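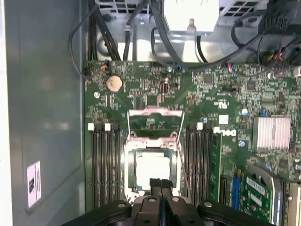
Pliretti Student Challenge > Team Logs > Nunen Robotics Club: the processor swap

wi_torque
Monday, 7:40 pm

Progress report from the Nunen club, in case anyone else drew the PC service task and would like company in their misery.

For those who picked the nice task with the foam blocks: the arm has to take a processor out of an open socket, park it in the fixture, then fetch it back and set it down again. No hands in the case once the clock starts. You get 20 minutes. We have used all 20 of them every time, so I guess we're getting our money's worth.

Our pick is decent. Our place is a coin toss with a bad coin. We've logged 319 attempts this semester, and the spreadsheet now has a column called "mood."

plulis_dad
Monday, 7:58 pm

What are you using for approach height? My kid's team (Plulis, second year) comes in slow from straight above and stops 2 mm over the chip before closing. Takes forever but nothing gets bent.

wi_torque
Monday, 8:11 pm

Same idea, but we stop higher, and then Jong-dae Ha, our advisor, makes the noise he makes. We'll try lower.
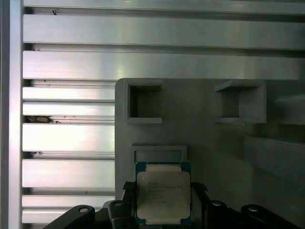 Parking is the part I'd really like opinions on. The arm is fine until it has to line the chip up with the fixture, and then a hair of rotation ruins the whole thing. We hold it by the two sides, one finger on each, and bring it up under the rectangular slot in the gray panel. The two square pockets higher up are not for this, a fact I have explained to the code more than once.

gearbag
Monday, 8:20 pm

Your problem is the fingers. You're pinching a flat square thing on two edges and hoping it stays square to the wrist. Put a stop behind it. Everyone who skips the stop ends up posting this thread.

wi_torque
Monday, 8:26 pm

We had a stop. It stopped the chip from going in the socket.

gearbag
Monday, 8:29 pm

Then it was too long.

mags_in_row_c
Monday, 8:41 pm

Disagree with gearbag, and not just out of habit. We ran all last season with plain fingers and our rotation error came from the pick, not the grip. If you close while you're a little crooked, you stay a little crooked all the way to the fixture. Fix the pick and parking gets boring. Also watch your speed. We dropped from 200 mm/s on the transfer to something a snail would respect and our scores went up.

gearbag
Monday, 8:44 pm

Your scores went up because you stopped dropping it on the floor.

mags_in_row_c
Monday, 8:45 pm

Yes, that is how the scoring works.

wi_torque
Monday, 9:30 pm

OK, back from the shop. Tried the lower approach and a slower close. Out of the evening's runs, the first few parked clean, then one of our freshmen bumped the table and we spent the rest of the night re-teaching the board position.

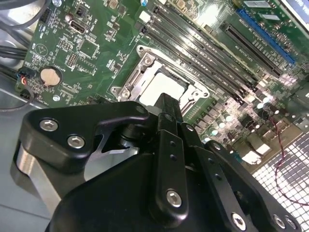
Re-teaching is slow because the socket corners are the only thing we trust. We tried using the coin battery as a landmark once, since it's round and shiny and easy to find, and the arm became very attached to it. Is anybody using something better that the rules allow? I read the section on added markers and came away knowing less.

plulis_dad
Monday, 9:42 pm

No stickers on the board. On the table you can do what you like, they cleared that up in November. My kid says clamp the case down first and then complain about vision.

gearbag
Monday, 9:47 pm

Kid's right. Still put a stop on it.

wi_torque
Monday, 9:55 pm

Clamps ordered. Shorter stop going on the printer tonight, and if it works I'm telling everyone it was Mags's idea.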